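Visit to the Household Tasks Laboratory, Lullcombe

In February a delegation of seven from Vatance was received at the Lullcombe site, where examples of domestic cleaning work are gathered for a learning system. Jailson Trindade, who directs data collection, led the tour.

Work is organized by room. Each room is assigned a short list of tasks, and an operator guides the arm by hand through each one. The bathroom list has five entries, of which scrubbing the toilet bowl is considered the most demanding. The target is 100 accepted examples per task before training begins. Attempts that end early are kept in a separate set - the group at Cheon has asked for them.

Mr. Trindade explained that starting positions are changed between attempts, so that the system does not learn a single fixed path. The delegation observed the bowl task with a Franka Emika arm holding the brush.

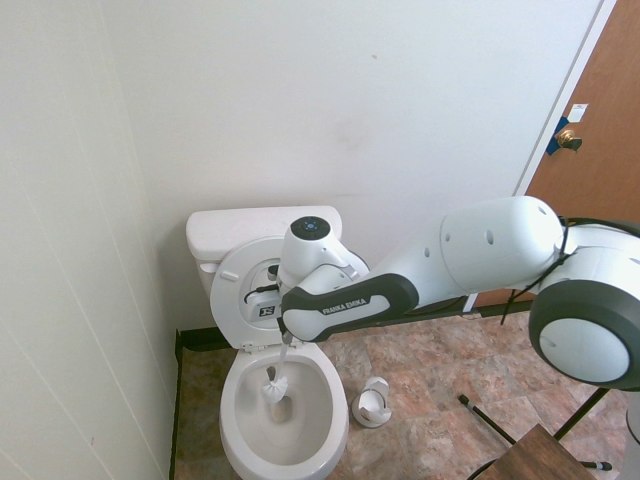

Members asked how examples are reviewed. Two reviewers watch every recording, and disagreements are settled at a weekly meeting. The delegation also asked whether the Lurkemell labeling format could be adopted at both sites. Lullcombe agreed to send a draft, and a return visit to Vatance will be arranged in the spring.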